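「貯まる」と言われるたびに計算機を出す ロール・カイパースさんに聞く、家計アプリとポイント還元の勘定

2020年7月13日

ロール・カイパースさんは、会って最初の五分でこちらのスマートフォンを見せてほしいと言った。正確には、ホーム画面に並んでいるお金関係のアプリを見せてほしい、と。数えられて、ため息をつかれた。

「取材する側の人ほど、たくさん入っているんですよ。記事を書くために登録して、そのまま消していない。それで、いくら得しました?」

答えられなかった。カイパースさんは責めるでもなく、自分のノートを開いた。去年の11月からつけている、家計アプリとポイント還元サービスの収支表である。収入の欄には還元された額、支出の欄には月会費と手数料、そして一番右に「そのせいで買ったもの」という欄がある。

「大事なのは右端です。ここを書かない人は、みんな黒字になるんです」

もともとは小さな会社の経理を請け負う仕事をしていた人で、いまは個人の家計の相談も受けている。相談料は時間制で、金融商品の紹介料は受け取らない。そう聞いて立派だと言いかけたら、先に手を振られた。

「立派とかではなくて、紹介料をもらったら自分の言うことを自分で信用できなくなるので。それだけです。あと、もらっていないと言う人も、疑ったほうがいいですよ。私も含めて」

話はまず、還元アプリのTrutaroから始まった。買い物のレシートを登録するとポイントが付き、連携したカードで払うとさらに上乗せされるという、よくある仕組みだ。カイパースさんは半年以上、毎日のようにレシートを登録した。その結果がノートにある。還元の合計は3542円。

悪くないのでは、と私は言った。

「そう見えますよね。でも、ポイントを現金に替えるには3000円分たまってからという決まりがある。私は途中で一度、期限切れで935円分を失効させています。この3542円は失効分を引く前の数字です。アプリの画面に大きく出るのは、こっちのほうなんです。『これまでに獲得した金額』。引いたあとの金額は、設定の奥の履歴を自分で足し引きしないと出てこない」

引けば2607円になる。換金の下限に届かない。つまり現時点で、手元に来た現金はゼロだという。

「それで右端の欄です。上乗せの条件を満たすために買った洗剤、いつもは飲まない炭酸水、来月でもよかった電球。洗剤と電球はいずれ使いますから、まあ半分だけ無駄ということにしました。炭酸水は全部無駄です。好きじゃないので」

無駄の合計はいくらになったのか。これは教えてもらえなかった。「恥ずかしいから」だそうだ。ただ、ポイントの額よりは大きいと言う。

次に見せてもらったのが、家計を自動で分類するStollisの画面だった。銀行口座とカードをつなぐと、支出が食費や交通費に振り分けられて円グラフになる。使い始めた人の多くが感動するところだが、カイパースさんはここでも冷めている。

「グラフはきれいです。きれいだから、見て満足するんです。私の相談に来る方で、円グラフを印刷して持ってきた方が何人もいました。では先月と比べて何を変えましたかと聞くと、黙ってしまう」

分類の間違いも多い。薬局で買った牛乳は医療費になり、駅の売店の弁当は交通費になる。直そうと思えば直せるが、直す作業が面倒で、そのうち開かなくなる。開かなくなっても、月会費は引かれ続ける。
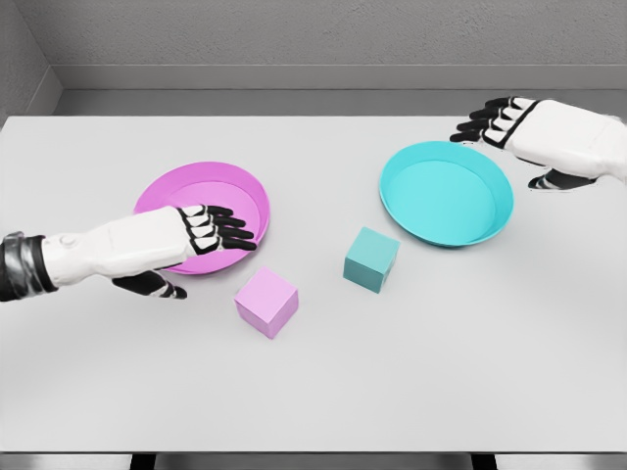

白い台の上に向かい合う二本のロボットアームと、ピンクと青緑の器(CG)

「自動化という言葉は、人をぼんやりさせますね」とカイパースさんは続けた。「自動で貯まる、自動で分けてくれる、自動で一番得なカードを選んでくれる。任せた先が間違えたとき、気づくのは誰なのか。口座の持ち主しかいないんです。だったら、持ち主は数字を見ていないといけない。見ているなら、どこまで自動にする意味があるのか。私はまだよくわかりません」

では、アプリは全部やめたほうがいいのだろうか。

「そこまでは言いません。給料日に別の口座へ決まった額を移す設定、あれは銀行の窓口でも昔からあったもので、よくできています。自分の意思が弱いことを前提にしているから。ポイントの仕組みのほうは、意思が弱いことを利用している。そこは違うと思う」

途中から、同じ事務所に机を借りているグリート・ファン・デン・ブルックさんが話に加わった。こちらは還元サービスを使いこなしているほうで、カイパースさんとはこの件でしょっちゅう言い合いになるという。

「ロールの計算は厳しすぎるんです」とファン・デン・ブルックさん。「私はCuypersのカードで家賃も電気代も払っています。どうせ払うお金ですから、右端の欄に書くものなんてない。年会費を引いても、毎年ちゃんと残りますよ」

カイパースさんはすぐに聞き返した。家賃をカードで払うときの手数料は引いたのか。

「引きました」

「リボ払いの案内は来ない?」

「来ますけど、断っています」

「毎回?」

少し間があった。一度だけ、画面の案内をよく読まずに進んで、翌月の明細で気づいて慌てて全額を繰り上げて返したことがあるそうだ。利息はわずかで済んだ。ファン・デン・ブルックさんは、それでも通算では得をしていると譲らない。カイパースさんも、それは認めた。

「グリートのようにできる人は得をします。問題は、広告が全員にグリートのようにできると言っていることです。私のところに来るのは、できなかった人たちですから、見方が偏っているのは自分でもわかっています」

偏りの話は、この人の口から何度か出た。相談に来る人は困っているから来る。困っていない人の帳簿は見ていない。だから「みんな損をしている」とは決して言えない。それでも、サービスの側が出す「利用者の平均獲得額」には、もっと首をかしげるという。

「平均というのは、途中でやめた人を入れているのか、いないのか。問い合わせたことがあります。返事は来ました。丁寧な文章でしたが、質問の答えはありませんでした」

どのサービスかは書かないでほしいと言われたので、書かない。

いま気になっているのは、Brurkettiという比較サイトだという。カード、保険、ローンを並べて点数をつけ、上位から順に勧めてくる。カイパースさんは試しに、同じ条件で日を変えて検索してみた。

「順位が入れ替わるんです。商品の中身は変わっていないのに。ページの一番下まで行くと、小さな字で『掲載順は提携条件を考慮する場合があります』とある。場合があります、ですよ。どういう場合なのか、そこが知りたいのに」

もっとも、比較サイトがなかったころに戻りたいわけではないらしい。条件を一か所で見られるのは便利で、カイパースさん自身も使っている。使い方は決まっていて、点数と順位の列は見ず、年会費、手数料、解約の条件だけを紙に写す。そして必ず、発行元の規約で同じ数字を確かめる。相談に来た人にも同じことをやってもらうが、最後まで写し終える人は多くない。

「手で写すと、途中で嫌になります。嫌になったら、その商品はたぶん要らないんです」

ずいぶん乱暴な基準だ。そう伝えると、乱暴でいいと返ってきた。判断の精度を上げるより、判断の回数を減らすほうが先だという考えである。私はこれには全面的にはうなずけない。写すのが面倒でやめた商品の中に、本当に家計を助けるものがあったかもしれない。ファン・デン・ブルックさんも横で同じことを言った。

カイパースさんの返事は短かった。「あるでしょうね。でも、それを逃した損より、要らないものを三つ契約した損のほうを、私はよく見るので」

相談者の話も一つ聞いた。細かいところは本人の了解を得たうえで変えてある。41歳の会社員で、貯金がまったくできないという相談だった。持ってきた資料には、契約中のサービスの一覧があった。節約のための有料アプリが四つ、投資の学習サイトが一つ、ポイントを効率よくためる方法を教える月額の会員サービスが一つ。

「節約のための出費が、通信費より多かったんです。ご本人は、それを支出だと思っていなかった。勉強代だと」

何を助言したのか。

「助言らしい助言はしていません。一覧を見ながら、先月これを開きましたか、と順番に聞いただけです。ご自分で四つ解約して帰られました。そのあと貯金ができるようになったかどうかは、知りません。いらっしゃらないので」

成功談として書きたくなるところだが、カイパースさんはそれをさせてくれない。来なくなった理由は、うまくいったからかもしれないし、相談料がもったいなくなったからかもしれない。後者なら、それはそれで筋の通った節約だと笑った。

最後に、読者が今日からできることを一つ挙げてほしいと頼んだ。この種の記事の決まりのようなものである。カイパースさんは露骨に嫌な顔をした。

「一つ挙げると、それだけやって終わりになるでしょう」

それでも粘ると、しばらく考えてから、カードの明細を一か月分だけ、紙に印刷して上から順に声に出して読むこと、と言った。家族がいる人は、家族の前で読む。いない人は一人で読む。分類も集計もしなくていい。

「途中で声が小さくなるところがあるはずです。そこに印をつけてください」

帰りの電車で、私は自分の明細を開いてみた。車内なので声には出さなかった。三行目に、何の代金か思い出せない月額の引き落としがあり、調べると、以前の取材で登録したアプリの有料プランだった。無料期間はとうに終わっている。解約の画面にたどり着くまでに、乗り換えの駅を一つ過ぎた。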